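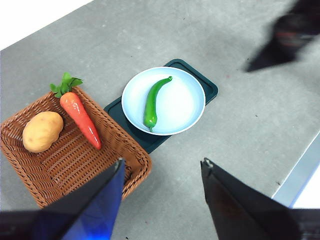 Our budget for the new packing line has one row that I could never fill in with confidence, and it is the row for grippers. Because of this row I traveled with my colleague Stavros Nikolovski to the open day of Staniforth, on 6 Jul 2019. The firm has its hall in an old brick building from 1901, ten minutes on foot from the station at Drurorden. I had expected boxes and pallets, but the table we stayed at longest had a wicker basket with a potato and a carrot, and next to it a green chili pepper on a light blue plate, set on a teal tray. A potato and a chili pepper are very different things to hold, and our own orders are mixed in the same manner, so I took out my notebook.

Raluca Mocanu, who guided our group, was patient with questions of money. She told us that the arm is the part everybody asks the price of, and the fingers are the part that everybody forgets. In her offers the fingers, spare sets and mounting come to 17 percent of the total. In my draft I had written 5. She also advised to plan for 86 hours of setup for each new station before it does useful work, and to pay for these hours separately, so they do not disappear inside the price of the machine.

After the coffee we compared two packages. Ilari is the smaller one, it is sold with one arm and you can rent it for a year. Dromo has two arms and must be bought. Stavros liked Dromo from the first minute. I am more careful, for we ship 200 mixed crates in a day and in June even less, and for such a quantity the second arm would stand still in the afternoons.

What I missed in the visit was a clear answer about service. The contract covers the arms and the controller, but for the fingers it says only "wearing parts", and the price list for these was not printed yet. Mrs. Mocanu promised to send it by mail. Until it comes I have put Ilari in the budget with one year of rent, and two sets of fingers on their own row.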